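Why I still pay for a payment processor that answers the phone

Every June I go through the costs of running our online shop, and every June the same line stands out. We pay Altetti more per transaction than we would pay almost anyone else. It adds up to the price of a decent laptop over a year. People who know more about business than I do have told me to switch, and twice I have started the paperwork and then dropped it.

We sell spare parts for sewing machines. The average order is 22 dollars, a lot of our customers are over sixty, and plenty of them type their card number wrong the first time. A failed payment for us means a phone call from someone who is worried they have been charged twice. I need to be able to look at that payment and say what happened to it.

Before Altetti we used Stutbridge. Their documentation was very good, and their test system was better than the one I have now. Then one afternoon 35 refunds went into a status called "held" and stayed there. The help page for "held" said to contact support. Support was a form. The form sent back a link to the help page. It took nine days to get the money released, and I never learned what had caused it. I paid some of those customers out of our own account while I waited.

I don't think Stutbridge is a bad company. Their system works for a shop with a developer on staff and enough volume to get an account manager. We have neither. What I object to is the way fees get compared, as if the percentage were the whole price. My own time during those nine days was never on any invoice. Neither were the customers who didn't come back.

There is a fair argument against me. Altetti's API is old. It still returns some errors as plain text, and you have to match on the wording, which they changed once without notice. Webhooks arrive late in the evening rush. Mikkel Bisgaard, who wrote most of our checkout code, would move us tomorrow if I let him. He says a modern processor would let him delete 200 lines of retry logic, and I believe him.

I would still rather keep the 200 lines. Code that handles a known fault is dull but it sits there and does its job. A support desk that doesn't exist can't be patched from our side. If you are picking a processor for a small site, call the support number before you sign anything, at the hour when your customers usually buy. If there isn't a number, put that in your cost column too.

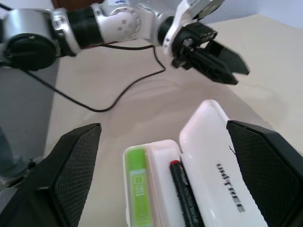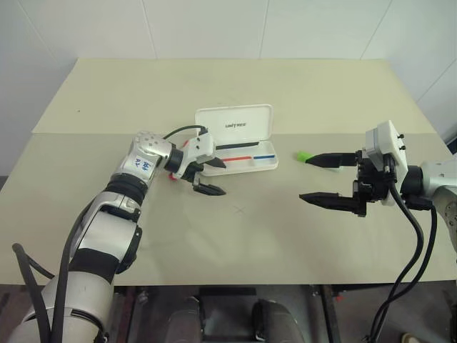
Annelies Hauser wrote in to disagree: I ran a shop on Altetti for years and the phone line was fine until they moved it to office hours. After that I was paying the higher rate for voicemail. We went to Nirnach, where support is chat only, and I get a person in a few minutes most nights. I'd tell people to check the hours in the contract, and to check again at renewal.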